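Siliņa Signs On at Darkirlow, Promises Nothing

Last updated: 2023-01-23

Darkirlow have appointed Agnese Siliņa as head coach until the end of the season, making her the third person to hold the job since April and the first to ask for a parking space in writing.

Siliņa, who took Burkura to a cup semifinal on a budget that would barely cover Darkirlow's laundry, inherits a team that has conceded in the last few minutes so often that fans now leave early to avoid it. She was asked at her unveiling whether she could keep the club up.

"I can keep them running for 90 minutes," she said. "After that we will look at the table." Pressed on whether this was a target, she said it was more of a wish. 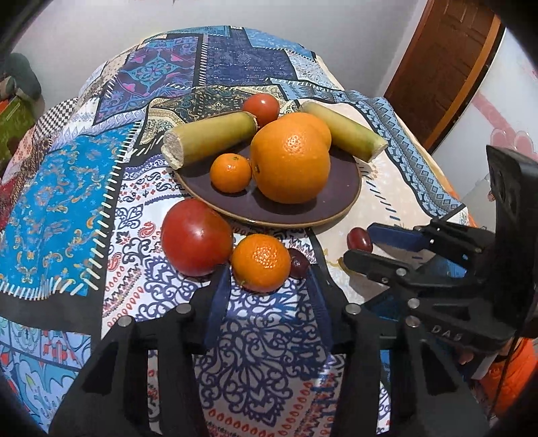 Her first match is at home to Mamance, who have won there on each of their last four visits and have stopped pretending to find it difficult. Captain Wickramasinghe is available again after a two-match ban for comments to a linesman that the club described as "constructive" and the league did not.

Darkirlow have sold around 2000 tickets so far, a healthy number by recent standards, and the away end has been given 1000 more. The club shop is offering a scarf with the new coach's name on it - the previous coach's scarf remains available at a reduced price, as does the one before that.

Siliņa has already moved training to the mornings and dropped the goalkeeper, who was taken off after 68 minutes of the last game and is said to have thanked the bench. His replacement is 19 and has yet to play a league match. The board said it had full confidence in the new coach, a phrase it last used in the week it fired the old one.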